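Simple Interrupted Sutures on a Practice Pad
Updated 3rd January

The simple interrupted stitch is the first closure most students learn. Every stitch is tied and cut by itself, so if one comes loose the others still hold.

What you need: a skin pad, a curved needle with dark thread, a needle driver, forceps and scissors. I use a Plorkeck pad, but any layered one will do.

Start with a straight cut through the top layer. Hold the needle two thirds of the way back from the point. Enter at a right angle to the surface, turn your wrist to follow the curve, and come up the same distance from the cut on the other side. Pull the thread through until a short tail is left.
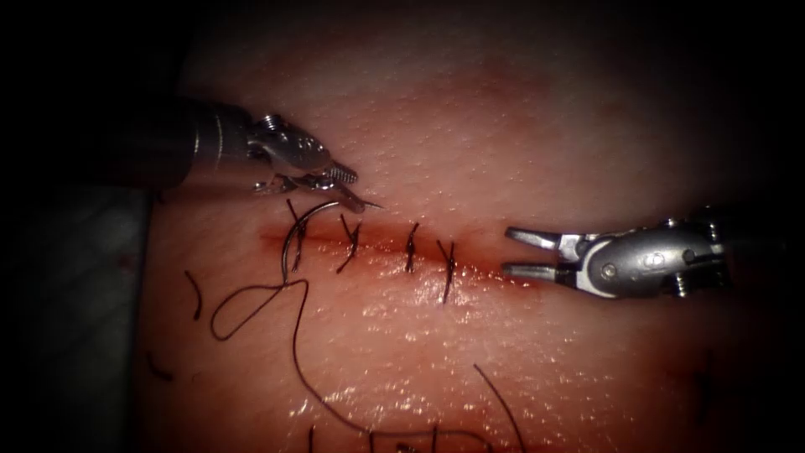

Tie a square knot and add one more throw. Snug it down until the edges meet, then stop. If the skin puckers, the stitch is too tight. Trim both tails short, but leave enough to grab when you take the stitch out.

Set the next stitch as far from the last one as the needle went in from the edge, doubled. Work in one direction until the cut is closed.

Common problems:
Edges roll inward: the needle went in at a slant. Take it out and enter straight down.
Gap between stitches: add one in the middle.
Knot slips: the throws went the same way. Alternate them.

Margit Juhász, who taught me, had us fill a whole pad before we moved on to the vertical mattress stitch.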